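Chapter 7
Reading the Layers

Soil builds up wherever people live. Floors are swept and relaid, walls fall, ditches fill with silt. At Gumlow, roughly 400 years of farming left a deposit only two meters deep, and most of the dating in this chapter comes from it.

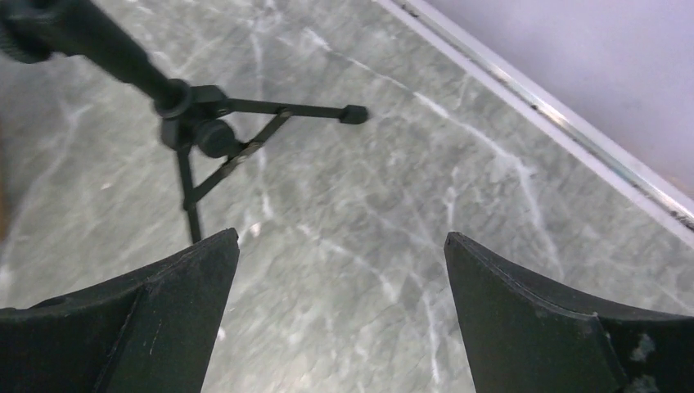
The basic rule is that a lower layer is older than the one on top of it, unless something has disturbed them. Pits, burrows and tree roots all do this - so does later building. Ingegerd Nyberg's first plan of the site missed a storage pit cut down from the upper floor, and the grain inside it was dated too early. We return to her plan in the section on cuts and fills.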